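4. The open day demonstration

4.1 Setting and visitors

The demonstration ran on 2024-03-20 in the ground floor workshop at Jullstead, doors open to anyone who signed up. Most visitors came from local schools and from repair shops, plus a few people from the recycling side. Short slots, small groups, no lab coats. Chanida Rungrueang ran the cell, Arvid Myklebust talked to the visitors, and Kerstin Viklund kept the log. The same three people had done the dry runs the week before, so the handovers were quick.

We had planned a fixed script. It did not survive the first group. People wanted to stop the arm, ask something, see the same move again. After the second group we dropped the script and kept only the order of the steps: approach, look, choose a part, move in, back off. Everything else was open to requests. This matters for the results in Section 5, as the slots are not equal in length and should not be compared as if they were.

4.2 Task

The work piece was a used desktop computer with the side panel off, lying on its side. The long-term goal of the Rai project is part recovery from office machines, and memory modules are the first target because the latches are simple and the slots sit in a row. Cables are the hard part. They cross over the things you want, they move when touched, and no two machines have them in the same place, even from the same maker.

For the open day the arm was run at 80 percent of its normal speed. Liv Lie asked for this and we kept it all day. Force limit was left at the value from the bench tests. All moves close to the board were started by the operator with a hold-to-run button, so letting go of the button stopped the arm at once. Visitors were allowed to hold the button for the approach move only.

The planner is Grultero, same version as in our earlier bench work, trained on 500 labeled views of open cases. No retraining for the demo. Labels cover the socket, memory slots, power connectors and drive cables. Labels for small headers were still being checked in September and were left out.

4.3 What the visitors saw

A screen next to the cell showed the wrist view live, with the part labels switched off at first. Arvid asked each group to point at the part the arm should go for. Repair shop people pointed at the memory without thinking. The school groups mostly went for the power supply, which is the biggest thing in there and a fair guess. Then the labels were switched on and the group could compare. This turned out to be the best five minutes of the slot, several visitors wrote so on the feedback cards.

The other view people asked for was the low one, with the fingers over the board (Figure 3). At that height the gripper blocks a good piece of its own picture. We knew this from the bench but had not seen how much it bothers someone watching for the first time – "how does it know where it is now?" came up in nearly every group. The planner holds the last clear view and goes on from there.
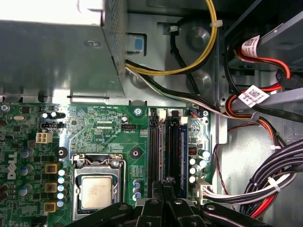 Figure 3. Wrist view with the gripper over the lower part of the motherboard, between the CPU socket and the memory slots. Drive cables at upper right.

Kerstin Isaksson, visiting from Nemudix, raised the point that a held view is only as good as the case is still. If the case slides, the plan is wrong and nothing in the loop will notice. Correct, and not solved here. For the demo the case was clamped at 2 corners and the operator watched for slip. A second camera on the stand would be the obvious fix but it was not ready in time.

4.4 Stops and problems

Kerstin Viklund logged 5 operator stops over the day. Most were visitors leaning in past the line to see better, so the operator let go of the button. One was a loose drive cable near the planned path, moved by hand, run restarted from the approach step. The line on the floor was to close to the cell and will be moved out before the next open day. Sound was also a problem, the room is hard and Arvid lost his voice by the afternoon – a small speaker is on the list.

Feedback cards were collected at the door and typed up the same evening. Cards with no slot written on them were kept but are not used in the per-group tables.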